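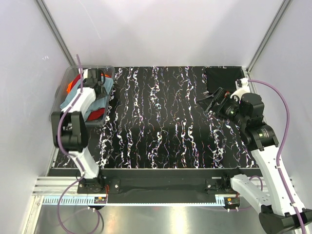
Warum verliert der linke Arm mitten im Zyklus die Verbindung?

Schuld war bei mir der Stecker am Handgelenk, der saß nicht mehr richtig.

So, nochmal von vorn, 16. Oktober 2022, Zelle Norach: Der linke Arm stieg beim Falten ständig aus, immer beim Strecken. Ich hab erst brav den Timeout auf 4000 ms gesetzt - brachte null. Dann Kabel abgezogen, neu gesteckt und am Ellbogen mehr Schlaufe gelassen.

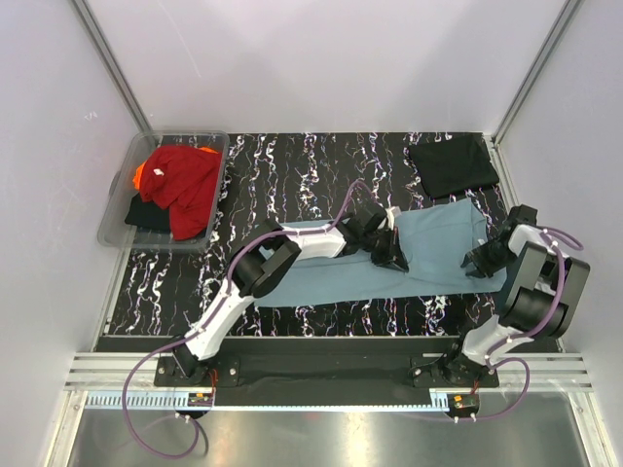
Danach 30 Zyklen am Stück ohne Fehler, juhu! Nur Zyklus 9 war etwas zäh, das schaue ich mir im November an. Nawal Filali bestellt noch zwei Ersatzkabel bei Prolance. Ticket bleibt bis dahin offen.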